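Pilleo Hand Set, second edition
Product page, last changed 1 Feb 2020

The Pilleo is a pair of hand-held grippers for recording how people handle things at home. We sell it as a kit for research groups who want to teach a robot arm from human work, without having the arm in the room during recording. The kit was developed at Wiststead together with the data method which we describe on this page, and we think that one is not much use without the other.

## What the method does

The operator wears a camera on the head and takes a gripper in the hand. On the gripper sits a cube with square markers, and from the markers we calculate where the hand is in relation to the head. The gripper has its own camera, which looks along the fingers. From these two views the software makes one path of movement, and the path can be played back later by an arm with similar fingers.

Earlier we recorded each operator alone in a small booth with grey walls. The paths were very clean, but the policy trained on them did badly as soon as there was a patterned cloth or another person walking behind. So for the second edition we moved the recording into furnished rooms and let several operators work at the same time, each on an own task.
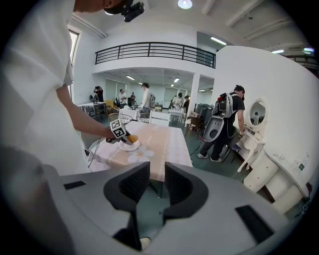
The tasks are short and ordinary. Pick up a bun and put it back on the saucer, move a plate to another side of the table, open a drawer, close it again. An operator gets the task as one sentence and decides alone how to do it. We do not correct the style of the hand, only a wrong task is recorded again.

## Result

For the June comparison we used 1,636 recordings from the furnished rooms and the same number from the booth. Both policies were trained with the same settings and tested on 193 trials in a kitchen which was in neither set. The policy from the furnished rooms finished over twice as many trials as the other one. Most of its failures were with round objects, when the fingers closed a little too high and the object rolled away.

We must also say what we did not test. All trials were on one type of arm, and the kitchen had good light. With flat objects, such as a spoon lying on a table, the difference between the two policies was small and we would not build a claim on it.

## What is in the kit

- 2 grippers, left and right
- 2 marker cubes, with spare faces
- head mount with camera
- backpack for the recording unit
- 6 cables, of which two are spare
- Innes software licence for one group

The Innes software checks every recording directly after it ends. If the marker cube was hidden for too long, the recording gets a yellow flag and the operator can repeat it at once.

## Setting up a room

Give every operator enough space to turn around with both arms stretched. Calibrate the left and the right gripper before the first task, and again after a long break. Keep the cables away from the path where people walk, if the room allows it. Please do not wash the marker faces with alcohol, the black print becomes grey and the cube is then found too late.
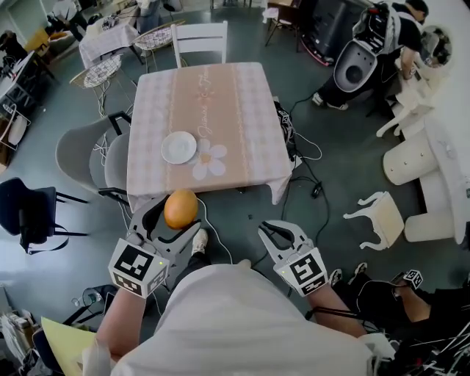

Rajkumari Bisht wrote to us that her group had the most trouble with calibration after breaks, and that it would help if the software refused to start until it was repeated. She also found that tall operators hold the grippers low, so that the cube leaves the head view, and she asked for a mount with a steeper angle.

Both points are taken up. The next version of Innes will ask for calibration after every break, and the steeper mount can already be ordered under the name Provell. It fits on the old head strap with the same two screws.

## Ordering

Write to So-ying Au at the Wiststead office with the number of operators and the arm you plan to use. Kits are sent with the fingers not mounted; the printed sheet in the lid shows which pad goes on which side.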